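Skolstead Young Makers
Home Stories Try It Ask Us Back Issues
Search this site Go

How does a robot choose its grip?

By Hajnalka Sárközi
Saturday, September 28, 2019

Pick up a pencil. Now pick up a pillow. Did you notice your hand change shape? You didn't have to think about it at all! Your fingers knew to pinch the pencil and to spread out wide for the pillow, and they knew how hard to squeeze, too.

A robot has to be taught every bit of that. The part at the end of its arm that does the holding is called a gripper, and choosing a good one is one of the trickiest (and most fun) jobs in robotics. At Lornik, where I work, we love comparing them. We try the same jobs again and again with different grippers and different cameras, and we write down everything that happens, even the silly things.

One of our favourite jobs is tidying a living room. It sounds easy, doesn't it? But a living room is full of different shapes. There are flat things and round things, stiff things and floppy things, and a shiny table can bounce light straight into a camera and muddle it up. 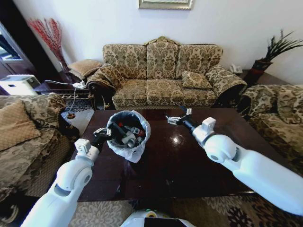 Two arms, two grippers and a bin with a bag in it.

Lots of the grippers we try have just two fingers that open and close, a bit like a crab's claw. Two fingers are simple. There are fewer parts to go wrong, and it's quite easy for the computer to work out where they are. The trouble comes with something thin lying flat on a table, like a sweet wrapper. The fingers have to get right down to the tabletop without bumping into it.

Other grippers have more fingers, and some don't have any! A suction gripper holds on with a rubber cup, the way a bath toy sticks to tiles. It's brilliant with a smooth box and hopeless with a woolly sock. There are squashy grippers as well, which bend around whatever they touch. I have a soft spot for those.

Where should the eyes go?

A robot can have more than one camera, and they don't have to be on its head. A head camera sees nearly everything: the table, the chairs, both arms. But when an arm reaches forward, it can get in the way of the very thing the robot wants to look at. A camera down by the wrist travels along with the gripper, so it gets a lovely close view of the fingers and whatever is next to them.
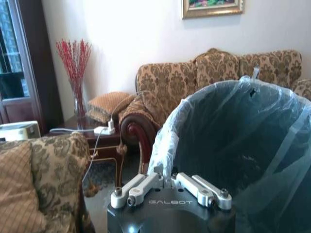
Dorottya Takács wrote in to say that she would put a camera on every single finger, and then the robot could never miss. I like the way you think, Dorottya! We did once try a lot of cameras together. All those pictures have to be looked at by the computer, and the more there are, the longer it can take to decide what to do. A slow robot with wonderful eyesight is still a slow robot, so we usually begin with a few cameras and add another when we find a blind spot.

Hold tight, but how tight?

Imagine an empty plastic bottle. Squeeze it too hard and it crumples. Squeeze it too gently and it slides out of your fingers. Somewhere in between is a squeeze that's just right, and engineers spend ages hunting for it.

It matters where you hold it as well. Grab a bottle near one end and the other end may droop. Grab it near the middle and it's better balanced. And if your other hand is holding a bin for it to go in, you need to know exactly where that hand is, too!
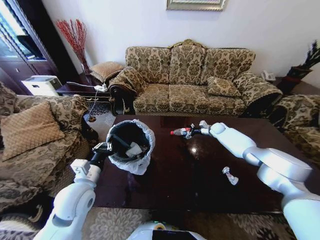 Young Makers, issue 718

When we compare two grippers, we have to be fair. That means changing one thing at a time. If we swapped the gripper and moved the bottle and turned the lights down all at once, we'd never know which change made the difference. Tímea Deák looks after our test notebook, and she gives every go its own line. Last November we filled 370 lines with one gripper, then did the whole lot over again with another. It was tiring, but the two sets of notes side by side were worth it.

Two hands are better than one (sometimes)

Some things are awkward to hold with one hand. Try lifting a full washing-up bowl from one side and you'll see what I mean (do it with a grown-up, and perhaps a towel!). With two hands, each side gets its own support and the bowl stays level.

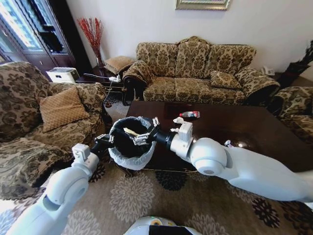
The hard part is getting both arms to agree. If the left arm goes up a little faster than the right, whatever they're carrying starts to tip. If they pull away from each other, something might stretch or slip, and if they push together too hard it could get squashed. So the controller, which is the part that tells the arms how to move, has to keep checking on both of them the whole time they're working.

Try it yourself

You'll need 2 wooden lolly sticks, some sticky tape, a rubber band and a sheet of kitchen sponge. Hold the sticks like chopsticks and try to pick up a grape, a coin and a cotton wool ball. Then tape a bit of sponge to the tip of each stick and have another go. Wrap the rubber band around the tips and try once more. Which tips were best for the coin? Were they the best for the grape as well?

Write your results in a table and send them to us with your name and age. Botond Tóth will put the best drawings of your grippers on our wall.

Previous story Next story Back to top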